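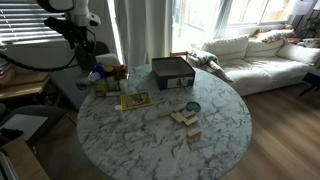
Test table with the blocks, the open box and the arm at upper left.

Two-finger gripper or suction for small wooden blocks?

Posted by Reshma Mabuza

I'm trying to choose between two grippers for a pick and place job on a table at home. The parts are small rectangular wooden blocks and they go into an open box toward the back of the table. The arm is a Kutiline with the stock controller.

The first gripper is a Grudell two-finger electric. The second is an Ogura single-cup suction tool that I have on loan until December. I ran 25 picks with each, same program except for the approach height. The Grudell missed 7 and the Ogura missed 8, so on paper there is almost no difference.

The misses are not the same kind, though. With the fingers, most of them happen when two blocks are touching and a fingertip lands on the neighbor. With suction the cup gets a seal, then drops the block partway to the box. Slowing the arm down helped the suction some and did nothing for the fingers.

The tabletop is white with dark gray veins and the blocks are light tan. I also get a bad block angle now and then, mostly in the afternoon when the sun comes through the glass door. Which gripper would you keep working on, and should I fix the vision first?

Takeshi Katayama

Fix the vision first. If the block angle is wrong you can't compare the grippers, because you don't know which misses belong to which problem. Lock the exposure and close the curtains, then run both again at the same time of day. A plain matte cloth over the marble pattern is worth a try too. Veins can break up the edge of a block if you are using a simple threshold.

After that I would stay with the fingers. Touching blocks are a planning problem and you can solve it in software. Sort the picks so the blocks with free space on both long sides go first. If none are free, close the gripper and nudge one sideways about 15 mm, then take a new picture before you pick.

Bare wood leaks air through the grain, so a small cup is always going to be marginal on it. A softer cup with a thin lip will do better than a hard one. Also check where the cup lands. If it is off center the block tips when the arm speeds up, and that would fit with slower moves helping.

Check your cable as well. If it pulls on the wrist at some angles, your tool point will shift a little. Tie it off farther up the arm with enough slack for the full turn.

terkau_user

I have the Terkau gripper and it works fine on blocks. Never tried the other two.

Comments

Reshma Mabuza: Closed the curtains and locked exposure. No bad angles so far. Will do the free-sides sort next.

pdx_bench: What cup size is on the Ogura? Mine came with two.

Takeshi Katayama: Keep the failed pick images if you can. They are handy when you tune the sort.

Contact | Copyright the site and its posters | Back to top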